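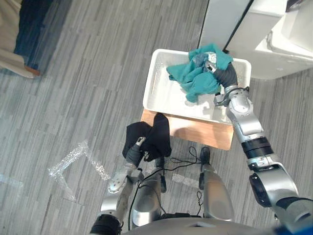
Tenants had been asking for a proper wash area since the building opened, Getachew Seyoum told the Irnen Housing Association, and most had given up on getting one. Seyoum rents on the fourth floor of Gitton House and was among the residents who signed a request last July for better laundry facilities.

The association will open a shared laundry and hand-wash room on the ground floor of Gitton House, in the Belilard district. Work on the room is finished and the final electrical inspection has been passed. The laundry will be open to all tenants of Gitton House and of the neighboring Abbasi Court, a total of 361 apartments.

IRNEN, March 18, 2026

The new room replaces the basement laundry at Abbasi Court, which closed after repeated drain backups. Tenants of both buildings have been using a commercial laundromat on the far side of the Belilard rail crossing, or washing clothes in their kitchens and bathtubs. In the association's most recent tenant survey, laundry was the most common complaint, ahead of parking and hallway heating.

The laundry has front-loading washers, vented dryers and a row of deep sinks for items that should not go in a machine. There is also a folding counter and a drying rack that can be raised to the ceiling on a pulley. The floor has been retiled and slopes to 2 drains. One washer is mounted on a raised base so that it can be loaded from a wheelchair.

"We looked at repairing the old basement room and decided against it," said Kauko Tuominen, property manager for the association. "The drain line sits too low. We would have been back down there with pumps every spring."

The room was formerly used to store bicycles. Bicycle storage has moved to the covered area behind Abbasi Court, where tenants can use their existing keys. Bicycles that were left in the old room without a tag are being held at the management office. Owners can claim them by describing the bicycle and showing a lease.

Prices and payment

A wash cycle and a dry cycle are priced separately, and both are paid for with the tenant card already used for the front doors. The hand-wash sinks and the folding counter are free. Tenants can load up to $50 on a card at the management office or at the terminal next to the laundry door. The machines do not take coins.

Tenants age 65 and older, and those receiving the association's rent reduction, will pay half price. The discount is added to the card automatically and no application is needed.

Hours and booking

The laundry will be open daily from 6 a.m. to 10 p.m. Machines can be booked up to a week ahead through the tenant website or by phone. A booking is released if the machine has not been started within 15 minutes. The sinks cannot be booked.

Tenants are asked to clean the lint filter after each dryer load and to leave sinks empty. Rugs with rubber backing, horse blankets and anything soaked in paint or solvent may not be washed in the machines. Dyeing clothes is not allowed in either the machines or the sinks.

Laundry left behind will be placed on the shelf by the door and kept for a week.

Next steps

The former basement laundry will remain locked while the old pipes are removed. Water at Abbasi Court will be shut off for short periods during this work, and notices will be posted in each entrance beforehand. The association has not decided how the basement will be used afterward. Tenants can send suggestions to the management office in writing or leave them in the box in the Gitton House lobby.

Questions about the laundry, card balances or the water shutoffs should be directed to Kauko Tuominen at the management office, ground floor, Gitton House, Belilard.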